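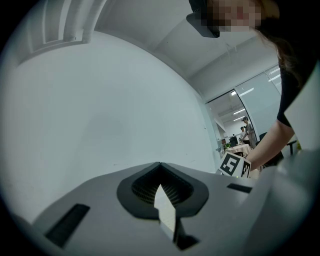

How to find and fix tracking jumps on a hand-held gripper

Written by Orathai Nilsuwan, Morkoma workshop notes
Last change: Jan 10, 2026

In November we lost almost a full set of recordings to one fault. The operator opened and closed the gripper as usual, the video looked fine, but when we replayed the path on the arm, the arm made a sudden turn of the wrist and hit the edge of its table. The arm stopped by itself and no person was near it. Still, I do not want to see this again, so I wrote down how we found the fault and how we check for it now.

The guide is for hand-held grippers which carry a small block with square printed markers on the housing, and which are followed by a camera on the operator's head. Our software is Zakaria, but the steps should work for other trackers too.

What the fault looks like

In the log, the position of the gripper is smooth, and then the angle flips for a few samples and comes back. In our worst file there were 17 flips. If you only look at the position you will miss them, as I did on the first day. Plot the three angles separately.

Before you start

Turn off the arm at the main switch, not only in the program. You will be moving the gripper by hand with the tracking live, and if somebody left the follow mode on, the arm will try to copy you. This happened to a colleague at our Rendham site and it was a very unpleasant surprise for him.

You need a small screwdriver, a clean dry cloth, a ruler and a spare marker block.

Step 1. Check the block by hand

Hold the housing with one hand and push lightly on the marker block from each side. It must not move at all. A block which moves even a little will give you errors that grow with distance, because the gripper tip is far from the marker. If it moves, tighten the screw from inside the housing. Do not use glue – we tried, and the block came back at a slightly different angle.

Step 2. Check the printed faces

Look at each face under the room light and tilt it slowly. If you see a shine across the black squares, the camera can lose the corners at this angle. Wipe the face with the dry cloth. Scratched faces should be replaced. Do not repair them with a pen, I have seen this and the edges are never straight enough.

Step 3. Check what the hand covers

Ask the operator to do the normal task slowly, and save the head camera video. Go through it and mark each moment where the fingers or the wrist pass in front of a marker. In our case this was the real cause. When the front face was half covered, the tracker took the side face alone, seen at a very flat angle, and from one flat square it cannot decide well between two possible angles. It chose the wrong one.

Step 4. Change the settings

In Zakaria, open the tracker page and change two values:

Minimum visible corners: we had 4, now we use 6, so one face alone is not accepted.
Maximum angle change between samples: set it to 11 degrees. Anything bigger is marked as lost.

A lost sample is much better than a wrong sample. Do not let the program fill long gaps. Our limit is 200 milliseconds, and after this the recording is cut in two.

Step 5. Test without the arm

Record 1,000 samples while you turn the gripper slowly in every direction, then plot the angles again. You should see gaps but no flips. If there is still a flip, go back to step 1 and put on the spare block.

Step 6. Test with the arm

Replay the new file at the lowest speed, with the table empty and one person at the stop button who has no other job. Only after a clean slow replay may you go up to normal speed. Please also set the joint speed limit in the arm controller itself. Ours was set only in the replay program, and the program had no reason to complain, it was only following the file.

Old recordings

Run the angle check on them before any replay. We moved the bad files to a folder called Dralness_hold, where the replay program cannot read them. The name is from the project they belonged to, and I know it is not a very clear one, but please do not rename it, the path is written in the script.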